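Cachos no verão: o que mudei na minha rotina

Gente, finalmente cortei o cabelo! Desde novembro eu vinha enrolando, prendendo tudo num coque e fingindo que estava bom. Tirei dois dedos nas laterais, pedi camadas mais longas atrás e deixei a franja bater na sobrancelha. Amei, amei, amei (minha mãe achou curto, mas ela acha tudo curto).

Com o corte novo veio a faxina no banheiro. Eu tinha 9 produtos abertos, um absurdo! Fiquei com o creme de pentear da Hisiten, que rende muito, e com a máscara da Kadlec, aquela de 100 gramas que cabe na nécessaire. O gel da Gitora eu passei pra frente, deixava meu cacho duro feito macarrão cru.

A lavagem agora é 2 vezes por semana, com água morna pra fria. Depois amasso com uma camiseta velha de algodão e deixo secar sozinho, sem difusor, que nesse calor ninguém merece. Se acordo com a raiz amassada, borrifo água com um tiquinho de creme e saio.

Ah, e o corte foi no salão da galeria Cenberg, saiu por 163 reais com hidratação. Quase chorei no caixa, mas volto!
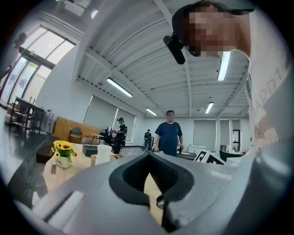 Comentários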